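**Home Organization, Unit 9: Where Do the Mugs Go?**
Handout by Flora Munro, 13 October 2021

Bring this with you. The reading is McIver, pages 494 to 499, and I'd like you to read it with a pencil and argue in the margins.

McIver's claim is that every kitchen object has one correct home, and that you find it by asking where the object is first used. It sounds sensible. I have taught it for years and I trust it less each time. Mugs are where it starts to wobble. A mug is first used near the kettle for tea, near the fridge for milk, near the sink if you want water. The book picks the kettle and moves on. 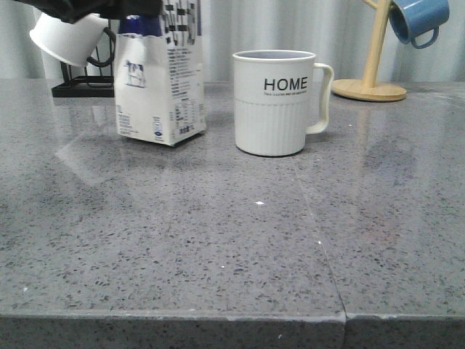

McIver's "point of first use" also assumes that the counter is clear when you start. Counters rarely are. A milk carton gets put down, and now there is a tall thing standing between you and whatever is behind it. The carton next to the black wire rack hides a good part of it, and a mug with HOME on the side sits a little way off on the bare counter. Any plan that only works with the milk put away is a plan for photographs.

**Racks, trees and hooks**

The Fleltine catalog sells the open rack as a space saver. Check that against the counter you have. A rack with a flat base takes up its base, whether it holds one mug or is full. What you gain is height, and you only gain it if there is no low shelf overhead. Measure before you believe anything.

Hanging mugs upside down is supposed to keep dust out. Fine. It also means you reach for a handle that may be pointing at the wall. Try it with your left hand and again with your right.

Matching sets are the other thing the catalogs push. The Dendby system, as printed, assumes identical mugs with identical handles. Most households I have seen have a few alike, one that was a gift, and one in a color that goes with nothing.

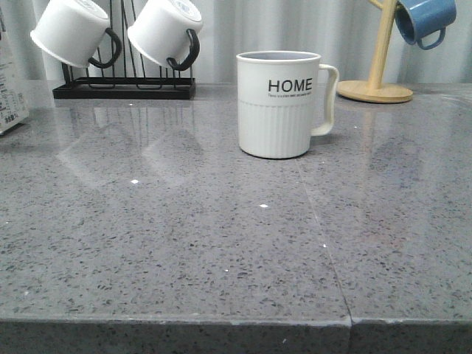 So the question for a mixed set is whether you sort by look or by use. McIver says look. I'd say use, with one reservation: people do tend to keep their own favorite mug apart, and they put it back in the same spot without being told. A system that fights this habit will lose. Darach makes the point better than McIver does, in the short chapter on shared kitchens, although the diagrams there are poor.

**For next time**

- Pick one counter. Draw it from above with everything on it, including what shouldn't be there.
- Mark where each mug lives now and where McIver would put it.
- Try McIver's version until the next class. Write down every time a mug ends up somewhere else.
- No new storage. If your answer is "buy a rack," explain what the rack would do that a shelf doesn't.

One page is plenty. Drawings can be rough but label them, please. Last October I had a whole stack of rectangles and no idea which ones were sinks.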